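August, 6:40 a.m.

Back on the Pluvik delivery unit at the Cudbridge depot. The left drive wheel was drawing more current than the right again overnight, so I pulled the hub before Young-sook got in. Grease was fine. The bearing had a flat spot I could feel by turning it slowly with a thumb on the race. Replaced it from the Daneck kit, torqued the hub bolts, reset the encoder zero. Current now matches side to side on the stand.

Went on to the front depth sensor. The bracket had crept down by more than 5 mm, which explains the false curb stops Ga-eun logged. Shimmed it, put threadlocker on both screws, marked them with paint pen. I should have done the paint the first time.

Calibration took the rest of the morning. The Kimaro tool wants 700 good samples and quit at 668 twice. Cleaned the lens, restarted the driver, third run went through. Saved the new extrinsics and kept the old file in case the yaw looks wrong outdoors.

Ga-eun had the sidewalk world loaded in the simulator by two, with the shelter on one side and the columns on the other. We put the new sensor offset into the robot model and checked that the shelter's shadow was not being marked as an obstacle. 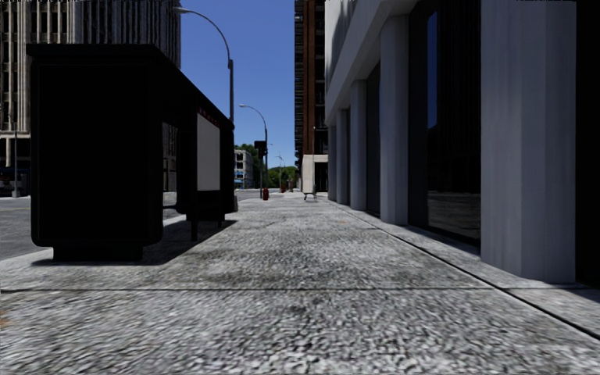 Does the unit need recalibrating after a wheel bearing swap? Only if the encoder zero or the wheel diameter changes – the depth sensor is mounted to the chassis and does not care about the hub.

Left it charging at 5. Still to do: order another bearing, and re-route the cable that rubs on the lid hinge.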